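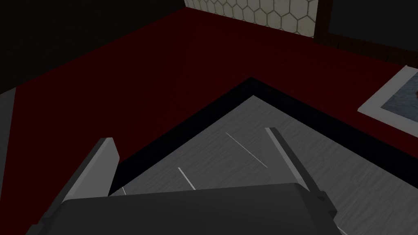 Nosipho Botha
Writer in Residence, Jiteck

The Rehearsal Room

Employees of the Cieślak turning works were advised in writing that the rehearsal room would open in July, and that attendance would be counted as paid time. The notice was signed by the Office of Workplace Transition. It stated that no position would be removed before the review, and that 35 positions would be described differently.

Kevin Castaño was among the 35. His position had been Handler, Grade 2. It was now Observer of Handling. He had carried turned stock from the lathes to the finishing benches for most of his working life, and he was asked to bring to the new position everything he had learned in the old one.

The rehearsal room contained a desk, a chair and a screen. On the screen was a room that did not exist. It had a dark red floor and a grey table with a black edge, and into it, from the bottom, reached the two fingers of a gripper. The system was called Zonine. The Observer's duty was to watch each attempt and enter one of two words, Accept or Decline, with a remark where a remark was considered useful.

For the first weeks he entered no remarks. The fingers opened over the table and closed again, and he accepted or declined them as the guidance sheet directed. At the midday break he went down to the floor, where his former colleagues were still carrying stock, and he found that he stood near the benches with his hands slightly apart.

The supervisor assigned to him by Eredix, the contractor, was courteous and met with him on schedule. She noted that he had completed 423 reviews and that his rate was satisfactory. She asked whether he had any concerns.

He said that the machine did not know where the weight was.

She asked him to put this in the remarks.

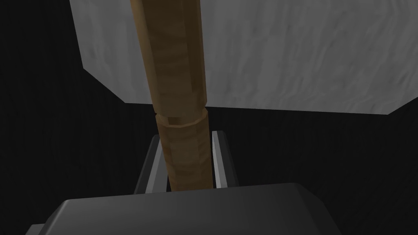 He wrote the first one that afternoon. "Held low, under the collar. On a long piece I would want a hand higher up. The top will lead if you turn quickly." He read it over and considered it too familiar in tone, but the form offered no means of withdrawal.

After that the remarks grew longer. He wrote about ash and about beech. He wrote that a person carrying a long piece through a doorway looks at the far end and trusts the near one. He wrote that the late Mr. Cieślak had carried everything on the left shoulder, and that three apprentices had copied him before anyone learned it was on account of an old injury. The remarks were received, numbered and stored. Some of them were returned with a request that he express them as a distance.

He did his best to comply. For the far end of a rod going through a doorway he entered a hand's width, and when this was returned as well, he went down to the floor with a tape, took hold of a rod, and asked the woman at the next bench to measure while he walked.

"What is it for?" she asked.

"For the one upstairs," he said.

She measured it with care, and then she measured it again using her own hand. The figures differed. They discussed which of them should be sent, and the people at the finishing benches stopped to give their views, and the stock waited.

By the time of the review the file held 2,731 remarks. The report commended their quality and recommended that the position of Observer be concluded at the end of the period. Kevin Castaño signed the copy he was given. In the space provided for comments he wrote that both figures were correct, and that the second belonged to the woman at the next bench – her name should be added to the file.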